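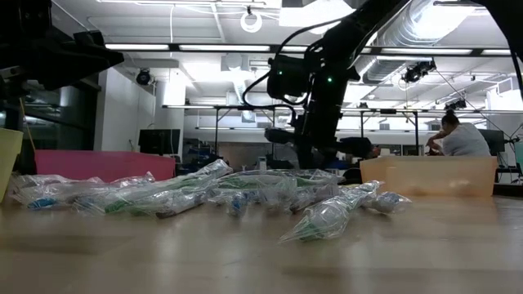 I have a grudge against the phrase "set it and forget it," and it goes back to the sorting cell at Segers. I look after that cell, which mostly means I wipe things, tighten things and argue with people about cables. My argument this July was with Emilian Crăciun, who wanted every cable strapped down flat along the arm (tidier, he said, and yes, it is). But look at the black one leaving the upper link, swinging out around the module and coming back in at the wrist. I want that loop! A wrist has to turn, and a cable with no slack takes the strain right at the connector. We tried it his way on the other arm and it lasted 8 shifts.

My second gripe is shiny plastic. Crinkly clear wrap under a row of bright ceiling lights throws hard white glints all over the pile, and people will happily spend a day fiddling with software before they'll try moving a lamp. Move the lamp first. Then wipe the lens, then check that your bins are still where you taught them, because somebody always nudges one while cleaning. Kamlesh Maurya puts tape marks down on her cell and I've stolen the idea without shame.

Then there's the log. Ours has 692 entries, a lot of them just "gripper pads, cleaned," and I've been teased for that. Fine. When the picks got sloppy in the spring, I went back through 72 of them one evening and found the pads had been swapped for a softer set with no note of why. Ten minutes with a hex key and we were back to normal.

So write it down, even the boring stuff, and leave the cable some room. Emilian still thinks it looks messy.

We use cookies to remember your settings. Accept | Manage preferences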